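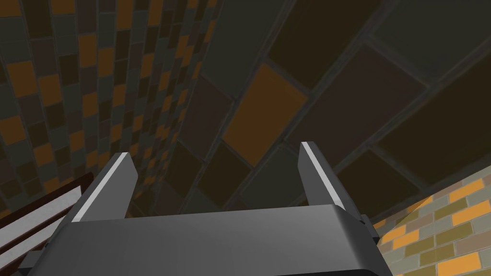

About Mitum Trim & Upholstery

Car interiors. Seats, door cards, headliners, carpets, steering wheels. That's the whole business and has been from the start.

Mitum started in a two-bay garage behind a tire shop, with one walking foot sewing machine and a stack of torn bench seats from a cab company. The cab work paid the rent. Evenings went to a convertible top that took four tries to get right. The car's owner was patient. We still look after that car.

These days we're in the old Gutell building on the river side of town, ground floor, with the big doors facing the alley. Customers come in at the alley. The street door sticks and we keep meaning to plane it.

What we do

Full retrims. Everything out, everything recovered, everything back in. Usually leather, sometimes cloth, sometimes a mix with leather on the parts you touch and cloth in the middle where you'd otherwise slide around.

Single seats. The driver's outer bolster goes first on nearly every car, you drag yourself across it every time you get out. We can replace one panel and dye it to match the rest. Match is very close on most colors. Light gray and cream are harder, and we'll tell you before we cut anything.

Steering wheels. Hand stitched, on the rim, with the airbag out and stored properly. We can thicken the grip a little with a foam layer underneath. Flat bottom conversions we don't do. Please stop asking, it's a no.

Headliners. If yours is hanging down on your head, the foam backing has gone to dust and glue won't save it. The board has to come out, be scraped clean and be covered fresh. Spray cans from the parts store make our job longer and your bill bigger.

Carpets. Molded sets for the cars we can get them for, cut and bound sets for the ones we can't. Heel pads sewn in, not glued.

Convertible tops. Cloth and vinyl. Glass or plastic rear window. We like to do these in dry months, but we'll take them all year if you can leave the car inside with us overnight.

Heated seats. We fit carbon pads under new covers. If your seat has an occupancy sensor in the base we leave it exactly were it is and work round it.

Cars we see a lot of

Two-seaters mostly, and the smaller German coupes. Then pickups, which nobody expects from looking at our wall. Older wagons. A surprising number of hatchbacks from people who've had them since new and just want a seat that doesn't poke them.

We don't do boats any more. We did for a while. The mildew smell got into the leather store and that was the end of boats.

Motorcycle seats yes, if you bring the seat in by itself.

The Sekard seat

Some of you found us through this so a few words. Sekard was a small run of bucket seats we built for club racers. Fiberglass shell bought in, padding and covers ours. We made 594 of them before the shell supplier shut down. No more coming, sorry. We get emails every week.

If you own one: we still have the patterns and we still recover them. The number is on a small stitched tag under the front edge of the cushion. Send us the number and a picture of the side bolsters and we can quote from that. Cushion foam is in stock in two thicknesses. The tall drivers want the thin one.

A used Sekard is fine for track days if the shell is sound. Look at the mounting holes, that's where they crack. If you see star-shaped lines around a hole, don't drive on it. For actual racing, check your club's rules on seat age first, we can't do anything about an expired seat and a new cover won't change the date.

Materials

Leather comes from Iyer, who we've bought from for years. Full hides, we pick them ourselves twice a year and bring back what we can carry plus what we can't. A two-seat coupe with door cards and a console uses more hide than people think, you lose a lot around scars and the stretchy belly parts. Offcuts become gear boots, handbrake covers and, when there's a lot, key pouches by the register.

We keep 100 leather colors on the sample ring. Special colors can be ordered, but there's a wait and you buy the whole hide. Whatever's left over goes home with you.

Microsuede. Popular on wheels and shifters. Grippy and looks great. It also goes flat and shiny if you drive with sunscreen on your hands, so keep a soft brush in the car and use it. If you want a wheel to last and never think about it, take perforated leather at three and nine and smooth on the rest.

Cloth. We have a back shelf of old stock, plaids and corduroys and one very loud houndstooth. Short lengths mostly. Come look, don't ask for a list, there isn't one.

Thread. Bonded polyester or bonded nylon, depending where it goes. Tops get the polyester as sun eats nylon. Contrast stitching costs the same as plain. It takes us longer, but we stopped charging for it when we noticed everybody wanted it.

Foam. Cut and shaped here. A seat that feels worn out very often has good leather and dead foam, so ask us to look at that first. Might save you a lot.

How a job goes

Call or email. Tell us the car, year, and what's wrong. Pictures help, taken in daylight with the doors open.

We give a range. Then you bring the car in and we give a real price, in writing. It doesn't move unless we find something under the covers, broken springs, rusty frame, mouse nest. Mouse nests are common. If we find one you get a call before we do anything.

Deposit covers the material. Balance when you pick up.

Time: a steering wheel is usually back to you the same week. One seat, a couple of days once the hide is here. A full retrim, the car stays with us for most of a month, longer if it's a 2+2 with those tiny rear seats that take forever. Winter is when we're quietest, book a retrim for November and you'll likely get the date you want. Spring is packed. Everybody remembers their convertible in the same week.

We don't rush. If you've got a wedding or a show, tell us at the start and we'll say yes or no. Don't tell us halfway thru.

Please take your stuff out of the car. Garage remotes, sunglasses, child seats, coins. We bag whatever we find under the seats and hand it back, and there's always something.

Seat frames and wiring

We do light frame repair. Broken recliner cables, torn spring mats, snapped plastic clips. Anything with a motor that's dead we'll diagnose, and if it's just the switch or a plug we'll fix it. Gearboxes for power seats are hit and miss, depends if the part still exists.

Side airbags live in the outer seam on a lot of newer seats. That seam is made with a special thread that has to tear open. If we can't sew it to the maker's spec we won't sew it, we leave the factory panel alone and retrim the rest. Some shops will do it anyway. Don't let them.

Warranty

Stitching: 2 years. If a seam opens, bring it back and we fix it.

Leather and cloth: whatever the supplier gives us, passed on to you.

Dye work: one year against peeling. Not against denim. Dark jeans on cream leather will turn it blue and we can't stop that. Wipe it down every few weeks with a damp cloth and a bit of mild soap and you'll be OK.

Dogs are not covered.

Looking after it

Vacuum first, always, grit in the seams is what cuts the thread. Damp cloth next. Conditioner once or twice a year, thin coat, left overnight with the windows cracked. No baby wipes. No dish soap. Nothing with silicone in it on a steering wheel, for obvious reasons.

If you park outside in summer get a windshield shade. Cheapest thing you can buy for an interior and does the most.

The shop

Small crew. Everyone here cuts and everyone here sews, and whoever starts your car finishes it. We've had apprentices since the second year and most of them stayed or opened up somewhere else, which is fine, there's plenty of bad seats to go round.

Job number 868 went out the door last month, if you go by the big book, and the big book only counts full interiors.

We don't sell online. The key pouches are walk-in only, same for offcut bags. Offcut bags are by weight, mixed colors, good for craft people and knife sheath people.

Prices

Not on the site. Every car is different and the old price page was wrong more often then right, so it's gone. Email us, you'll get a range back quick, usually by the next morning.

Insurance jobs OK. You pay us, they pay you. We'll write up whatever paperwork they want.

Visiting

Open from 8 in the morning to 5, closed for lunch from 12:30 to 1. Weekends by appointment, mostly for pickups from out of town. Park in the alley, not in front of the bakery's loading door. They're nice about it but they shouldn't have to be.

If the big doors are down, ring the bell on the left. The machines are loud, so ring it twice.

Sample ring can be borrowed overnight with a deposit. Look at the colors inside your own car, in the shade and then in the sun, before you decide. Greens especially.

Phone is best before 10 am. After that our hands are full and it goes to voicemail, leave the car and the year and your number, slowly.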